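White plastic table in front of the sofa — keep it or swap it?
Forum > Living Rooms > Tables

pell_mell_35
Okay, I need opinions from people who aren't married to me. We've been using a white plastic table in front of the green leather sofa since we moved in, and it was only supposed to be there until the "real" coffee table came. That was 7 months ago. I've now got a wood one from Jornach sitting in my cart for $266 and I can't make myself click the button. The plastic one is light, it's wipeable, I can drag it outside with one hand. But it's a patio table!! In my living room!! Top is the molded kind with the big X in it, see below.

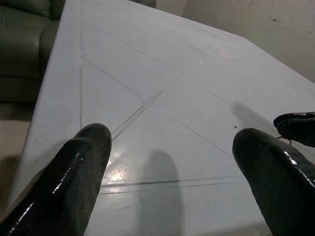 Janjua Home Swap Club — Small Rooms Group

So the question is, does it look terrible, or have I just been staring at it too long?

grout_expectations
Keep it. I like the X. Kind of reminds me of the table my grandma had on her porch. My only gripe with those is that crumbs get down in the grooves and you have to go after them with a toothbrush.

vania_bean
Going to disagree. White plastic up against dark green leather is a rough combo, the sofa looks like it means business and the table looks like it's waiting for potato salad. I'd buy the wood one. Is the wall gray or is that just my screen?

pell_mell_35
lol potato salad. Wall is pale gray, yes. And the toothbrush thing is real, I do mine with dish soap and a splash of vinegar. Wider view so you can see it with the sofa: 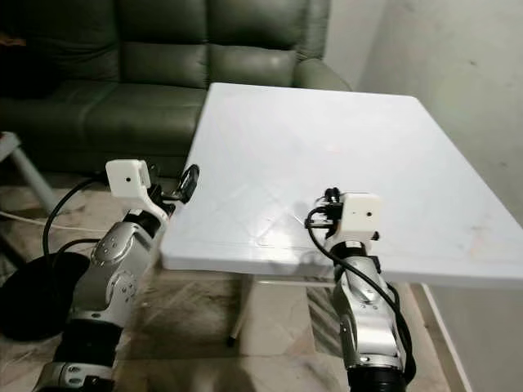
The table with the sofa behind it.

grout_expectations
Oh that's better than I pictured! The rounded corners help a lot. What if you turned it so the long side runs straight along the sofa? Sitting at an angle it seems to want more floor than it needs.

vania_bean
Straightening it won't make it stop being plastic.

tumbleweed_tam
Middle option — throw a cloth over it. I have a Flovulon runner on a similar one, 4 washes in and the color still looks fine. Covers the grooves, and your mugs sit flat. Costs a lot less than $266 too.

vania_bean
A runner on a patio table is a patio table wearing a scarf. Sorry Tam. Also they slide on that slick plastic, my sister's ended up on the floor every time the dog went by.

tumbleweed_tam
Rug gripper underneath, cut to size. Mine hasn't moved.

pell_mell_35
Okay, I'm going to turn it this weekend and try a runner before I spend anything. The Jornach one stays in the cart for now. Does anybody know if they take returns once the legs are on?

grout_expectations
They took mine back in May, but I had to pay the shipping. Keep the box.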